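**FOR IMMEDIATE RELEASE**
April 2018

# Brultel to open repair and reuse shop on Ogunleye Street

Brultel, the household goods repair company, will open its second shop this September at 126 Ogunleye Street, in the former Ivell shoe store. The new shop will take in small household items for repair, sell restored goods, and rent bench space by the hour to people who want to do the work themselves.

The building has been vacant since the shoe store moved out. Brultel signed the lease in the winter and has started work on the ground floor. The old stockroom wall is coming down to make one large workroom, and the front windows are being replaced. The upstairs rooms are not part of the lease and will stay as they are. 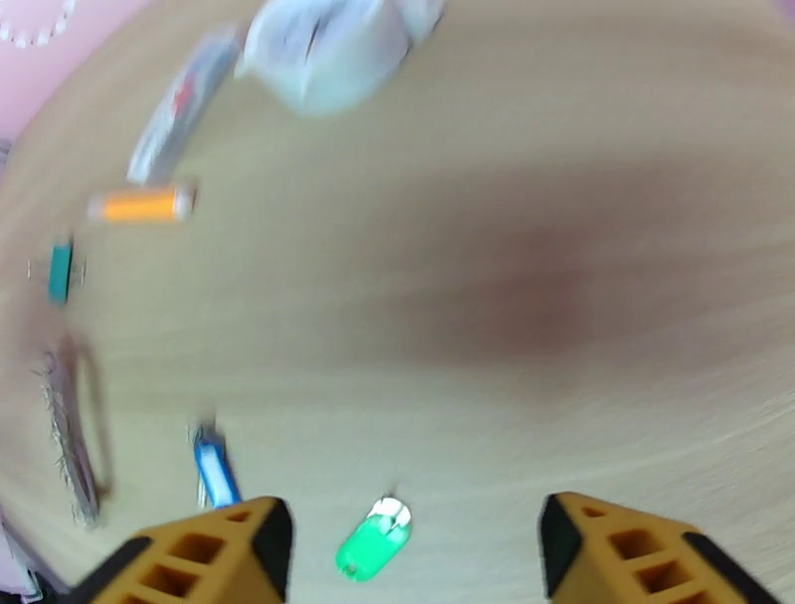 The shop will have 18 benches. Each can be booked online or at the counter, and each comes with a basic set of hand tools, a lamp and a power strip. Customers may bring their own tools. Soldering and gluing will be limited to the benches along the back wall, where the fans are. Paint stripping will not be allowed in the building.

## What the shop will repair

Staff will accept lamps, small kitchen appliances, clocks, bags, belts, zippers, locks and most wooden furniture that one person can carry. Microwave ovens, televisions and anything that runs on gas will be turned away. A written estimate comes first, and no work begins until the customer has approved it. Items left more than 128 days after the pickup notice may be sold or recycled.

Replacement parts will also be sold over the counter. The Revura line of buckles, clips, rings and hinges, which Brultel now sells only by mail, will be stocked in full - 200 parts in all - and sold singly as well as by the box.
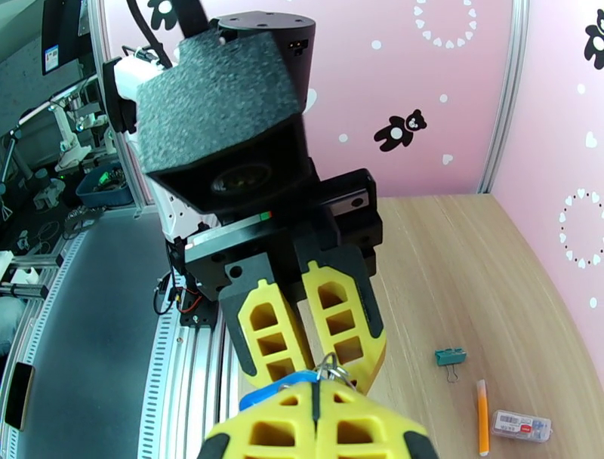
## Hours and booking

The shop will be open Tuesday through Saturday, with late hours on Thursday. Bench bookings will open two weeks before the first day of business. People who already have an account at the first shop can use the same login and will not need to register again.

Street parking is metered. There is a loading space behind the building, reached from the alley, for customers dropping off furniture. The rear door has no step.

## About Brultel

Brultel repairs and resells household goods. Its first shop will keep its current hours and staff after the new location opens. Questions about the lease, the building work or bench rentals can be sent to the Brultel press desk.

###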